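Brema to Expand Home Linens Repair Service to Flustness

Mail-in mending for tablecloths, napkins and curtains opens to new customers in February 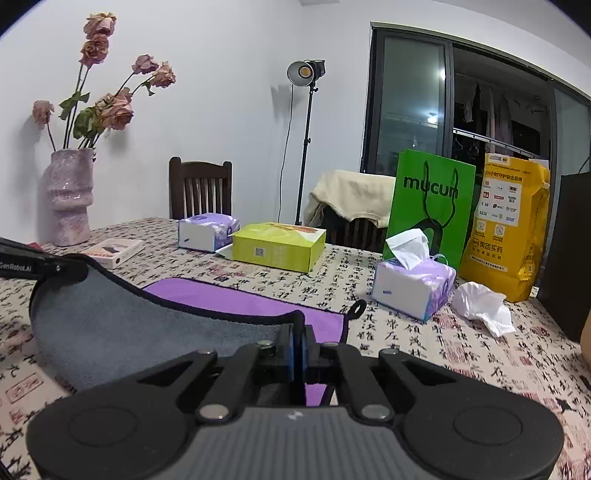

FLUSTNESS, February – Brema, a household textile repair company, will open a second workshop in Flustness this month. The new site will take in torn, stained and worn linens by mail and over the counter.

The workshop is on the ground floor of the former Van Rooij dry goods building and covers 1699 square feet. Brema has signed a lease for three years, with an option to renew.

The company repaired 2086 items at its first location last year. Most were tablecloths, followed by curtains and cloth napkins. Typical jobs include closing small holes, replacing hems and patching burns.

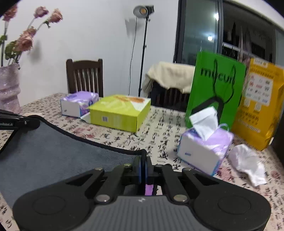 Customers who mail in their items will get a written price before any work begins. If they turn it down, Brema sends the item back and charges only for return postage. Repairs usually take two weeks. Large pieces and lace may take longer.

Brema will also sell Flelon, its own line of mending thread, at the Flustness counter. The thread comes in 50 colors and can be machine washed. It was previously available only by mail.

The counter will be open daily except Sunday. Items left before noon will be looked at the same day. Customers of the first workshop can pick up finished work at either location at no extra charge.

Prices and mailing labels are available on the Brema website or at the counter.

Media contact: Brema press office, Flustness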